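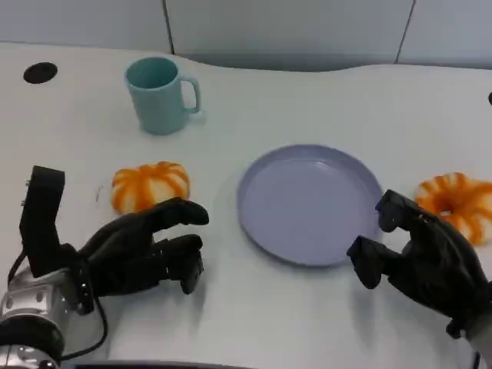

Slavica Petek answers customer reviews for Tranden, a chain of shoe stores. She started in April with 232 reviews waiting for a reply.

"I did the one-star ones first," she says. "Most people wanted a refund date."

Replies are kept under 300 characters and signed with a first name. Petek drops the standard apology when a customer has written before.

"They notice if you paste it twice," she says. Her team now has 17 open cases.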